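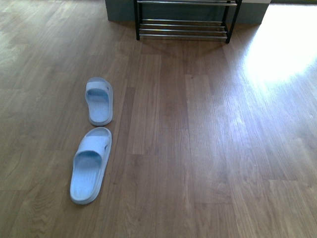
**AROUND THE BUILDING**

### Quieter floors: what we learned from the Coughlan House survey

Residents at Coughlan House filled in the noise survey over the summer, and the results are now in. We sent out 400 forms and read every one that came back. The main finding will not surprise anyone who lives below the top floor. Footsteps overhead bother people more than music, television, dogs or the elevator.

The second finding was less expected. Most of the people who complained about footsteps also said they had never spoken to the neighbor above them. Several wrote that they didn't want to seem rude. A few said they weren't sure which apartment the noise was coming from, and that is a fair point. Sound travels along the joists, and a heavy step in one unit can come out over the bedroom of the unit next to the one directly below.

Coughlan House was finished with hard floors in the living rooms and halls when the carpets were taken out. The hard floors are easier to keep clean and they have held up well. They do carry more impact noise than carpet did. The underlay that went in at the time was a thin foam product, and in the older wing it has flattened near the doors, where people walk most.

Daithí Brophy from the building office has spent the past few weeks getting prices for a better underlay. He looked at three options. The first is to lift and relay the floors in the whole older wing, and the quote for that was higher than this year's budget allows. The second is to do the hallways only. The third is to wait until a unit changes hands and do the work while it is empty. The office favors the third option for now, with hallways to follow if there is money left after the roof work at Drolta Street.

If you have strong views on this, please send them to the office by the end of September. A short note is fine. Please include your unit number and say whether you are writing about noise from above, from the side or from the hall, as these have different causes and different fixes.

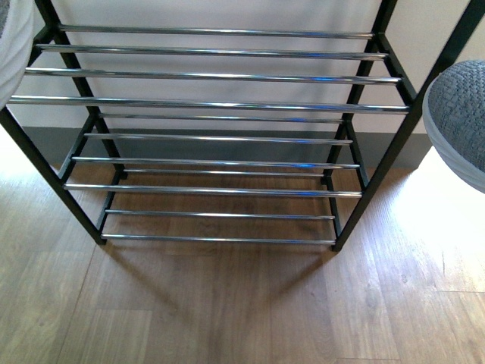 Most of what can be done cheaply happens inside the front door. Outdoor shoes with a hard heel are the single biggest source of complaints in the survey, and the simplest fix is to take them off when you come in. A lot of households already do this. It helps to have a set place for shoes, and a plain open rack with metal rods, set against the wall, does the job as well as a closed cabinet. Put felt pads under the feet of any rack, bench or stool that gets pushed around. Soft-soled slippers or slides are quieter than bare heels for some people, mainly those who walk with a heavy heel strike.

Rugs help too, if they are thick enough. A thin cotton runner looks nice and does very little. A wool rug with a separate felt pad under it makes a real difference in a hallway. Check that your door still clears it before you cut the pad to size. The office has a roll of felt pad left over from the community room and will cut pieces for residents while it lasts. There are 70 feet of it. Ask at the front desk.

A word on chairs. Dining chairs dragged over a hard floor were the second most common complaint, and the worst time was early in the morning. Stick-on pads wear out quickly and collect grit, which scratches the floor as well as making noise. Nail-on glides last longer on wooden legs. For metal legs, use the rubber caps and check the size first, as they come off if they are loose.

Quiet hours have not changed. They are listed in your lease and on the notice board by the mailboxes. Washing machines should not be started during quiet hours, and this includes machines on a timer.

Two smaller items came out of the survey. Residents on the Jallel Avenue side asked for the trash room door closer to be adjusted so that it stops slamming. That has been done. Residents in the Anau wing asked about the hum from the water pump at night. The pump contractor has been asked to look at the mounts at the next service visit, and we will print the outcome in the next issue.

Copies of the full survey results are at the front desk.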